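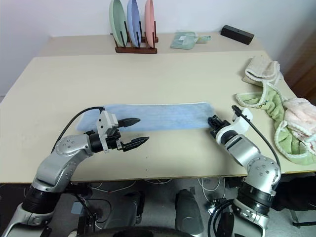 How does a robot learn to fold a towel?

Short answer: lots and lots of examples. Long answer — keep reading!

You probably learned to tie your shoes by watching someone, then trying it, then messing up, then trying again. A learning robot is a bit like that. Only it needs way more tries than you did.

At the Naltbridge lab, a person moves the robot's arms from a set of controls. Grab the corner. Lift. Fold. Let go. The whole time the computer is saving two things: what the cameras see, and how each arm moves. One go from start to finish is called an example.

Then somebody messes up the towel and they do it agian. And again. In August the team saved 522 examples. They threw out 83. Why? A towel fell on the floor, or a camera stopped, or the person sneezed (really).

Does every example have to be the same? No! Different is good. Blue towel, green towel, towel on the left, towel all crumpled up. If the robot only ever saw one towel in one spot, it might get stuck when you hand it a new one.

"Kids always ask if slow examples are bad," says Rima Hakim, who runs the controls most mornings. "Slow is fine. Sloppy is harder to fix."

After that the computer looks for patterns in all the examples. That part takes around 2 days. Then the robot gets to try by itself — no person steering.

Try it at home: fold a washcloth with just two fingers on each hand. Now have a friend write down every single move. Long list, huh?

Last updated: August

Comments

Mahsa: my brother did the washcloth thing and his list was 2 pages

Ankica A.: Can it do socks??

Rasha: what happens to the 83 bad ones, do they get deleted forever

Contact Brivia Kids | Copyright Brivia | Back to top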